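Print this page | E-mail this page

Minutes – Hurnico Film & Fan Builds Club
Regular meeting, 2020-12-17, by video call

On the call: Xiuying Cheng (chair), Jinlong Lei, Shaohua Fan, Shaohua Long, Rhys McPhee (notes)
Absent: none sent word

Since we have two Shaohuas they are down as Fan and Long. Please keep doing that in the e-mails too.

1. Last minutes

Approved. One fix – Long said the screening list was hers, not Fan's. Changed.

2. The spaceship corridor

Main business. Jinlong shared his screen with the plans for the corridor set. For those who missed September: a walk-through hallway in the style of the old space serials, 29 feet long, built in sections so it comes apart. Goes up in the Gida building when we are allowed back in.

Wall panels – two designs on the table. Flat with painted lines, or raised with foam strips. Jinlong wants raised. Fan says raised looks better on film but catches sleeves, and kids will pick at the foam. Long talk. Xiuying asked if we could do raised above shoulder height and flat below. Jinlong not thrilled but will mock up one section both ways and send pictures.

Floor grating. Fan priced real metal, forget it. Painted plywood with a rubber strip down the middle so people don't slip. Agreed.

Lights. Long has the strips from the haunted lab build, most still work. Wants them on a slow pulse, not a flicker – flicker gave two people headaches last time. Agreed, slow pulse. Rhys to find the controller, last seen in the blue tub.

Doors. Sliding door was the thing everyone remembers from the show so we need at least one. Jinlong has a counterweight idea, drew it on paper and held it up, hard to follow. Will draw it again. If it can't be done safely then door stays open and we play the sound.

Sound. Long has made a door hiss. Played it. Played it again. Approved, though Fan thinks its too short. 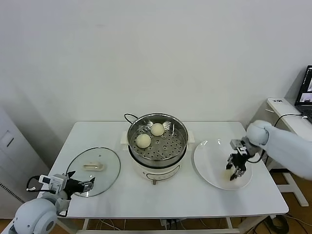
Back to cost. Xiuying has $100 set aside for paint and foam and does not want to go past it without another vote. Lumber is separate, coming out of the money left over from the Zollell screening. Fan thinks lumber will go up before spring and we should buy now. Xiuying asked where it would sit. Fan's garage, one side only, and off the floor. Motion to buy lumber now: Fan. Second: Long. Passed, Jinlong not voting as he gets the store discount and felt odd about it.

3. Permission question

Rhys asked again if we are OK calling it by the name of the show. Xiuying says no name on the sign, no name on the flyer, no logo on the walls. People will know. Jinlong asked about the crew badge shape. Long thinks change it enough that it's ours. Left with Long to draw a few.

Also no charge at the door. Donation jar is fine, same as before.

4. Movie nights

Online nights are going OK, about 10 people on most of them. Sound was out of step with the picture on the last one and we lost a few before the second reel. Fan says it was his connection. Will host from Long's next time.

Picks for the next two:
Long – the animated one with the lighthouse, subtitles
Rhys – any monster movie under two hours

Xiuying asked that we stop voting by thumbs in the chat as she can't tell who has voted. Names in an e-mail to her from now on.

Trivia before the movie: keep it, shorter. Jinlong's round on cockpit instruments went over everyones head. He took it well enough.

5. Costumes

Wei, the fabric shop on the corner, is holding the gray stretch for us until the end of the month. Enough for crew tunics, adult sizes only. Rhys can pick up. Wants to know who is actually going to sew. Fan and Xiuying will cut. Long will sew if somebody else does the collars. No takers for collars yet.

Helmets – put off. Jinlong's first one came out too small for any head on the call. Going to try again with a bigger balloon.

6. Storage

The shelf at Gida has to be cleared at some point, they need the wall. No date given. Big stuff first: the cardboard dinosaur neck, the cave pieces, the throne. Fan for tossing the throne. Everyone else against. Throne stays, place to be found. Xiuying will ask her sister.

7. Other

Newsletter – Rhys needs build pictures, not phone shots sideways please.
Long asked if guests may sit in on build talk. Yes, no vote.
Old club e-mail address is still getting junk. Jinlong to shut it off once he finds the password.

To do
Jinlong – one wall section both ways, door drawing, e-mail address
Fan – lumber, clear garage side
Long – badge drawings, host next movie, longer hiss
Rhys – light controller, pick up fabric, newsletter
Xiuying – throne, movie votes

Next meeting same link. Xiuying will send the time when she has it. Closed after the hiss was played one more time.

Notes by R. McPhee. Corrections to me before the next call.

Print this page | E-mail this page
Last updated by Rhys McPhee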